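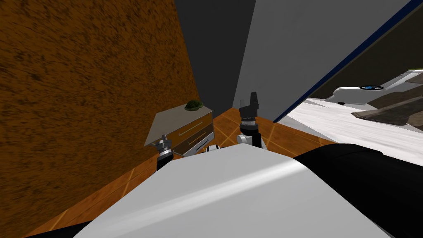
Nightstand height vs. mattress height, help me settle this

claker_fan
OK so my partner and I have been going back and forth for two weeks and I need outside opinions. We got a new mattress in June and it's a lot thicker than the old one, so now when I'm lying down my nightstand is way below me. I have to sort of hang off the bed to get my water. I've knocked the glass over twice. My partner says it looks fine and that low is "restful" (??). I say a nightstand should be level with the top of the mattress, period. Who's right?

Nour Ghanem
You are. Level with the mattress or an inch or two up. I lived with a low one for years and my shoulder hated me for it.

pinegrove
Gonna disagree. If it's higher than the mattress you whack your elbow on the corner every time you roll over, and if it's dead level your pillow shoves everything off the back. Mine sits a bit under and I love it. Also the lamp shade ends up at a sane height and I'm not staring straight at the bulb.

claker_fan
A bit under I could live with! Mine is a hand and a half under. I'm reaching down into a pit.

Bilal Hakim
Before you buy anything, put legs on it. I did this with a little two-drawer thing from Yammine (the furniture place by the old post office, not the bakery). Screw-on legs, four mounting plates, maybe an hour of work including the part where I put one plate on crooked and had to redo it. Check that the bottom panel is thick enough to hold a screw first. Mine wasn't, so I glued a board across the underside and went into that.

pinegrove
Legs on a small nightstand make it tippy though. Especially if you pull the top drawer all the way out with books in it.

Bilal Hakim
Mine's been fine. I angled the legs out a little and there's a bracket to the wall. But sure, if you've got toddlers or a big dog, do the bracket before you do anything else.

rosalind_k
Can I put in a word for giving up on nightstands? I have a wall shelf on my side, mounted exactly where my hand lands. I lay down, stuck my arm out, and had my sister mark the wall with a pencil. Best furniture decision I ever made, and I can vacuum under it.

Nour Ghanem
Where do you put your stuff though? I need a drawer. Chargers, earplugs, hand cream, the good scissors — I'm not putting all that on display.

rosalind_k
Basket under the bed. I know, I know.

claker_fan
We rent so no holes in the walls, sadly. I did look at the tall Pistero one and it's the right height, but it's 90 dollars and it only has one drawer. For each side that adds up fast.

pinegrove
For each side? If your partner likes it low, leave theirs low! They don't have to match.

Nour Ghanem
They have to match.

pinegrove
They really do not. My husband uses a stool.

Bilal Hakim
Team mismatched here too, but keep the lamps the same and it looks like you meant it.

claker_fan
Update, Dec 22, 2023. Went with legs. Bilal, you were right about the bottom panel, it was basically cardboard, so I did the board thing. The top is now just below the mattress, so I guess pinegrove gets some credit too. Water glass has survived 3 nights. Partner now wants legs on the other one and is acting like it was their idea.

rosalind_k
Classic. What did you use for glue? I've got a wobbly bench that needs the same fix.

claker_fan
Just regular wood glue, clamped overnight, plus a few short screws.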